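PRESS RELEASE
25/07/2018
For immediate release

Desent to open community repair and reuse centre in the former Pollix building

Desent, the household reuse charity, has confirmed that its new repair and reuse centre will open to the public this autumn on the ground floor of the former Pollix building in Nakach Street. The centre will accept shoes, bags, small furniture, lamps, kitchen equipment and textiles, and will offer repairs at low cost to residents who would otherwise have to replace these items or go without.

The building has stood unused since the Pollix drapery business closed its doors. Desent signed a lease on the ground floor and the rear yard in April, following a period of discussion with the owners, the Daneshvar Trust, whose support has allowed the charity to take the premises at a reduced rent. The first floor is not part of the agreement and will remain closed.

Jayson Sebastian, Director of Desent, said:

"We have been asked for a permanent address for as long as I have worked here. Our monthly repair days have been held in church halls and school dining rooms, and each time we have had to pack everything away by four o'clock. People have been turned away with a coat half mended. A fixed base will allow us to take an item in, do the work properly and give it back when it is ready. I am grateful to the Daneshvar Trust for its patience during the negotiations and for the terms it has offered."

In the last financial year Desent received 2812 items for repair or reuse. Shoes and boots formed the largest single group, followed by winter coats and electric lamps. The charity was able to return or rehome most of what it received. Items that could not be mended were stripped for parts where possible, and the remainder was sent for recycling.

Services at the centre

The centre will have a reception counter, a textile room, a shoe and leather bench, a general workshop and a small shop selling donated goods. Customers will be given a written price before any work begins and will be free to decline. Uncollected items will be kept for 70 days, after which they will be offered for sale in the shop.

Footwear repairs will include re-gluing of soles, replacement of heels, stitching of split seams and the fitting of new eyelets and laces. Sports shoes will be accepted as well as leather shoes. Desent asks that all footwear be clean when it is handed in. Shoes that have been soaked in oil, paint or chemicals cannot be taken. 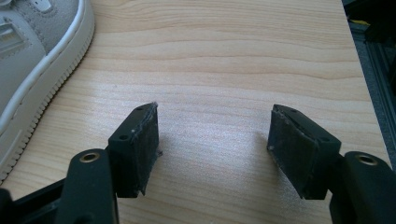
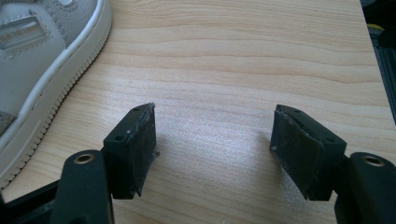
Opening hours and charges

The centre will be open from Tuesday to Saturday, from 10 am to 5 pm, with a late opening until 7 pm on Thursdays. It will close on public holidays. No appointment will be needed to hand in an item, although customers bringing furniture are asked to telephone first so that the yard gate can be opened for them.

Minor repairs will start at £2. A full list of charges will be displayed at the counter and printed on the reverse of the customer receipt. Residents in receipt of a means-tested benefit will pay half the listed price. Parts will be charged at cost in all cases.

Electrical items will be tested for safety before and after repair. The centre will not accept gas appliances, mattresses, child car seats or cycle helmets.

Training places

Desent will also use the centre to extend its training programme. Twelve-week courses in basic sewing, shoe repair and furniture repair will run during the day, with an evening course in hand sewing planned for the new year. Places will be free to people who are out of work. Applicants do not need previous experience, but they must be aged 16 or over and able to attend at least two sessions a week.

Applications will open once the course dates have been settled. Those who wish to be told when this happens may leave their name at any Desent repair day.

Building works

Works to the ground floor began last month. The old shop counter is being kept and will be used at reception. The rear doors are being widened to allow level access from the yard, and an accessible toilet is being put in beside the textile room. The original shop windows facing Nakach Street will be cleaned and repaired, and the Pollix name above the entrance will stay in place at the request of the owners.

Neighbouring businesses have been informed of the working hours on site, which are 8 am to 5 pm on weekdays. The pavement will remain open throughout.

Donations

Desent is seeking 100 household toolkits, sewing boxes or part sets in usable condition for the training courses. Hand tools, scissors, thread, shoe lasts and working sewing machines would be particularly welcome. Donations may be brought to any repair day before the centre opens. The charity is unable to collect.

ENDS

Notes to editors

1. Desent is a local charity which repairs and rehomes household goods.

2. The monthly repair days will continue at their present venues until the centre opens.

3. Interviews with Jayson Sebastian and visits to the building may be arranged through the Desent press office. Visitors to the site must wear closed shoes while works are in progress.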